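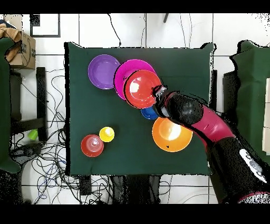 Plates and cups on the green tablecloth.

What I Saw At The Matitz Customer Experience Open House

Matitz sells software that promises to tell a store or a restaurant chain which of its customers are about to leave, and what to send them so they don't. Twice a year the company opens its Clernport office to people who might buy it. I went in July, on behalf of a client who runs a mail-order kitchenware business and had been getting the emails for months. She wanted to know if the thing was worth the money. I wanted to know if it did anything her current email tool doesn't.

The office is on the second floor of what used to be a furniture showroom. Registration opened at 8:30 and the first session began at 9:15, which left a long stretch for coffee and for being scanned. Every visitor got a badge with a code on it, and every doorway had someone ready to read the code. By lunch I had three messages on my phone thanking me for my interest in sessions I had walked past on the way to the restroom.

The opening talk ran long. It had a slide with a funnel, then a slide explaining that the funnel is dead, then a slide with a loop that looked a lot like the funnel bent around until its ends touched. We were told that customers no longer buy products, they buy moments. My client sells colanders. I wrote that down next to the word "moments" and left it there.

The better part of the morning was a case study from Skultwood, a chain of garden and patio stores. According to the presenter, Skultwood put 178 email campaigns through the Matitz system in its first year and saw repeat orders go up 14 percent. That sounds good. I asked what repeat orders had done the year before, and the answer was that the baseline was "complicated by a change in the loyalty program." I asked if any group of customers had been held back from the campaigns so there would be something to compare against. There had not been a holdout, but there was a plan for one.

I don't think anyone was lying. A store that goes from sending one dull newsletter a month to sending several decent ones will probably sell more patio chairs, whoever makes the software. But that is an argument for writing better emails, and my client can do that on a Tuesday-night budget with the tool she has.

After the break we were split into groups and taken around. My group had 20 people in it, too many for the rooms. In the segmentation lab, a row of desks with big monitors, we watched a list of customers get sorted into types with names like Weekend Planner and Quiet Loyalist. I asked how a customer stops being a Quiet Loyalist. The person at the keyboard clicked through four screens and found the rule, and it was simple: no purchase in 300 days. That seems a very long time to wait before noticing somebody is gone. The number can be changed, I was told, on the higher plan.

A lot of things can be changed on the higher plan. I started keeping a list of them in the back of my notebook. Connecting a second store, exporting the raw data in bulk, editing the segment names and talking to support by phone all live there. The price on the website is for the lower plan.

Credit where it is due, the preview tool is very good. You pick a real customer record, with the name masked, and see the exact message that person would get, on the screen size they usually use. It caught a broken discount line in the demo itself, and the woman running it laughed and fixed it on the spot. I would pay for that piece alone. It is not sold alone.

I also liked the session on unsubscribes, which drew the smallest crowd of the day. The presenter came from Belmonte, an agency that sets the software up for clients, and seemed less worried than the Matitz staff about keeping us happy. The advice was to make leaving easy, ask one question on the way out, and read the answers by hand for at least a month before building any kind of report. Most of the answers, apparently, say "too many emails." A few people in the room looked disappointed by this.

Lunch was sandwiches, and the seating was arranged by industry. I sat with retail and heard two people compare how long their setup had taken. One had been told six weeks and was in month five. The other was on time but had paid Belmonte to do it, and wouldn't say how much.

The afternoon closed with a panel on trust and personal data. Everyone on it was in favor of trust. The questions came in through an app that wanted my phone number first, so I didn't ask one.

What I told my client was to skip it this year, clean up her list, and hold back a small slice of customers from the fall mailing so she has a real number to look at. If she still wants Matitz after that, she should get the full price of the higher plan in writing, with the setup fee, and ask to speak with a customer who left.

The follow-up emails are still coming. The last one was addressed to the Skultwood marketing team.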